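January, way past my bedtime

So the rules sheet is finally a real thing! Jörg and I have been going back and forth on it since before the holidays, and today at Stulberg he let me tape it up by the door (crooked, but it's up). Hands start empty and open. People stay off to the sides until the run is called. And no more than 10 things on the cloth, ever, which was my big fight with Kerstin, who would happily pile on the whole snack drawer if you let her.
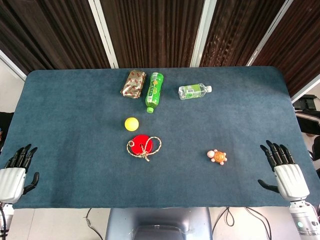

2 min read

We kept it way under the limit, with the foil package and the two bottles along the back and the turtle down near the right hand. I love that turtle. Jörg wants a rule about minimum distance from the fingers at the start and I said fine, write it, but then somebody has to measure it every time and it won't be me.

What I still don't like is the cables. There's black cable down by the floor on both sides of the chair, and the sheet says nothing about floors! Adding that tomorrow. Also need to ask Jannik whether the 200 runs for Skavix have to be redone under the new sheet. Please say no.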